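Home | Columns | Archive | About | Subscribe

The Case for Owning an Ugly Table

November 29, 2021

My neighbors in Lindholm have a dining table they are afraid of. It came with a booklet. There are coasters, and under the coasters there are felt pads, and when I set down my keys the room went quiet until I picked them up again.

I understand the impulse. You pay that much for a slab of tree and you want it to stay the way it looked in the store. But a table is the one piece of furniture whose whole job is to have things dropped on it. We don't buy a doormat and then ask guests to step around it.

Ours cost 30 dollars at a yard sale in Kurnden, one April, and has been getting worse ever since. It wobbles. Homework has been pressed into it so hard you can read the long division. I have done my taxes there, and gutted a fish, though on separate evenings. At no point did I consult a booklet.

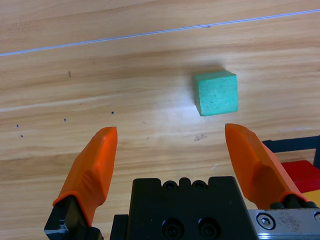

Pale wood, one seam, one green block.

The people who sell furniture will tell you that good wood ages beautifully. Fine, but it can only do that if you let it get on with aging. A tablecloth over a pad over a plastic sheet is just a very flat way of keeping something in storage.

I left my neighbors' house after 2 hours, having eaten soup with both elbows in the air.

Comments (3)

oakandashes: We have the booklet. Page 8 bans candles.

mrs_t: My mother kept the plastic on the couch too.

delf: How was the soup?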